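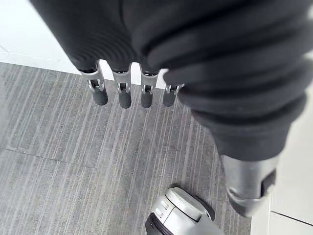

*Wrist camera view: the hand over the carpet tiles, fingers down.*

## Progress report, Skolleo hand demonstrations

Prepared for: Gornarico, equipment and learning program
Prepared by: Rizwan Minhas, Lardale site
Date: 3 September 2024

### Where we are

We have 2,922 usable demonstrations. The word "usable" took up most of the summer and I would like some credit for it. Every episode in that total has a wrist video that plays from start to end, a joint log that lines up with it, and a task label that a second person agreed with. Episodes that meet two of those conditions are in a folder called "almost," which has grown into a respectable collection of its own and is not counted here.

The plan you funded called for 70 tasks. We wrote 72, owing to an argument about whether opening a drawer and closing a drawer are the same task. They are now two tasks, and so are the cupboard door ones. Of the 72, there are 22 with too few demonstrations to train on, mostly the ones where something has to be picked up off the floor.

### Floor pickups

Floor work is slow. The operator has to bring the base in, lower the hand, and close on the object without nudging it away, and a dropped marker on carpet is a harder target than it sounds on a planning call. Our first operators were recruited for their patience and we have been spending it freely.

We also changed the rules for these episodes partway through. Early demonstrations started with the fingers already hovering over the object, which made for tidy videos and taught the policy nothing about getting there. New ones start from wherever the base was parked. They run longer and look clumsier, and the first policy trained on them reached for the right thing more often than the old one did. I don't want to put a percentage on that until we've run the proper evaluation.

The room has both gray carpet tile and white tile, and we now collect on both. The earlier set was nearly all carpet. The policy had apparently concluded that objects only exist on carpet, and when shown a sponge on the white tile it treated it as scenery.

### Labels

Bugti, our labeling tool, was rewritten in the spring and is better for it. It no longer loses your place when you go to lunch. Task names come from a fixed list now, so we are done with "pick up cup," "grab cup," "cup," and the one that just said "yes."

Labelers mark three moments in each episode: first contact, lift, and release. They disagree most about first contact, particularly when the fingertips are between the camera and the object. We've settled on the first frame where the object moves. It's late by a hair and everyone can see it.

### What went wrong

- A clock setting put the video and joint logs out of step for a week of sessions. Most were recovered. The rest went to "almost."
- Storage filled up mid-session, twice. There is now an alert, and it goes to my phone at all hours.
- We underestimated reset time between episodes. Putting the objects back takes longer than picking them up, and it is still done by people, a fact visitors enjoy more than we do.

### Next period

Floor pickups get first call on operator hours until the 22 short tasks are filled. After that we freeze the set, hold back a slice for evaluation, and train the version you'll see at the review.

We have one request. The budget has a line for a second operator station that we haven't touched. I'd like to move that money to operator hours, as we are short of hands (the human type) and the one station sits idle at lunch and after four. A yes or no by the end of September would let us keep the current crew on.

Spending is otherwise on plan. The ledger is attached separately, along with the task list, both drawers included.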